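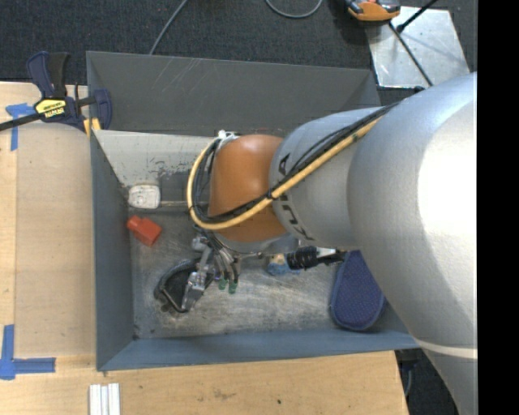 Plivdale Parts Store, minutes of the February meeting, 4 p.m., upstairs room

1. Bins. Cyril Cheetham opened with the state of the gray metal bins, which has been on the list since before the move to Romimgate. The outsides are fine. The inside panels are the trouble, with dark chipped marks along the lower part of the sloping side and pale scratches on the far wall. Cyril wants the worst ones repainted before spring. Others felt paint would only chip again and asked for a price on rubber liners. Agreed to get both prices. Cudari to be asked first, then Penrose.

2. Work surfaces. The wooden tops are to stay for now. Any bin that stands on one should have a mat under it — there are spare mats in the back store. Splinters to be sanded when seen and entered in the log.

3. Leftover parts. Single items are being left on bin floors at the end of the shift. From now on every bin is emptied before close, and anything without a label goes on the odd-parts shelf. It was asked how long things should stay there. Agreed 60 days, then scrap.

4. Labels. The new label stock came in under order 3784. The rolls are narrower than the old ones and do not fit two of the holders. Cyril to send those rolls back and ask for the old width. Old labels may be used up in the meantime.

5. Lighting. Glare on the bright metal was raised again. Moving the lamp was suggested, or a matte shade. Left until the electrician has been.

Other business. The Romimgate side door still sticks. Penrose's invoice for shelving was passed for payment, less the two brackets that never arrived.

Next meeting at 4 p.m., same room. Cyril to bring the bin prices.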